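Two Fingers, One Kitchen Counter

At a test kitchen in Oscombe, a small team is asking which gripper a robot should wear when it has to live with plates and breakfast

By our technology correspondent

The first thing you notice in the Miettinen test kitchen is how quiet it is. The arm moves slowly, the people speak in low voices, and for long minutes the only event is a pair of fingers that come down, close, and go up again. Then somebody writes a number in a table and the fingers come down once more.

The team came here in February with a simple question. A company called Bratodis had sent them a new pair of fingers with soft pads, and a second company, Hodex, had offered a suction tool for the same arm. The laboratory already owned a plain two-finger gripper, the kind that many research groups use every day. Which of the three would be the best choice for a kitchen?

In a factory, such a question has a short answer. The parts are known, they arrive in the same position, and the tool is designed for them. A kitchen does not offer this comfort. A bottle is tall and narrow, a lid is flat and wide, a bowl of cereal is light but must stay level. One tool should handle all of them, and a home robot which stops every minute to change its hand would be a tiring guest.

So the team made a list of 14 tasks and repeated them with each tool, 865 attempts in total. Some tasks were only a lift and a return. Others asked the arm to bring an object across the counter and put it down without a knock. The operator was allowed to choose the height and the angle, but not to touch the object after the attempt had started.

The plain fingers were better than I expected. On bottles they had almost no trouble, and the engineers soon stopped watching those attempts with much attention. The difficult objects were the flat ones. A finger that comes from above needs something to hold, and a lid that lies on wood gives it only a low edge. 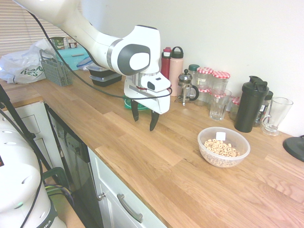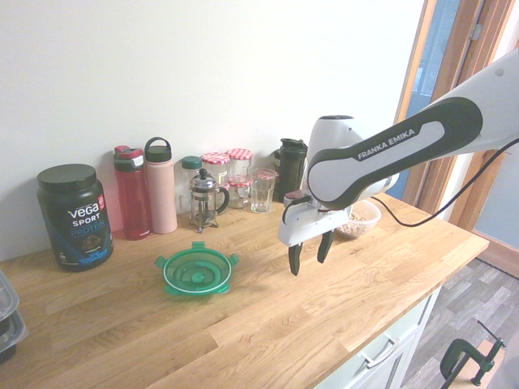

The two-finger gripper, open above the oak counter.

With the suction tool, the story is turned around. It likes a smooth plate and does not care how thin it is. But give it a surface with ridges and the air escapes, and the object stays where it was. The team tried a larger cup, then a softer one. The larger cup helped a little, the softer one made a sad whistling sound and was put back in its box.

The Bratodis pads are somewhere in the middle. They hold glass in a gentle way and they forgive a bad angle, which saves time for the operator. Their weak point is thickness. Among jars that stand close together, the extra material touches the neighbors before it reaches the target. In one series of 58 attempts on a crowded row, most of the failures were of this kind – the grip itself was good, but the way to it was blocked.

There is also the question of the camera. In the first week the team used only a view from the side, and the operator often judged the depth wrongly. A second view from another corner was added, and the discussions about whether a finger had touched or not became much shorter. One engineer told me that he would give up any of the three tools before he gave up this second view.

Price was not part of the test, but it entered every conversation at lunch. A spare set of the padded fingers costs 400 dollars, and pads wear out. The plain fingers can be cleaned with a cloth and used again the same afternoon.

When I left, the team had not chosen a winner. For the next round they want to keep the plain fingers and put a thin layer of rubber on the tips, with a small step at the end for getting under an edge. The drawing was already taped to the door, with three different people's corrections on it.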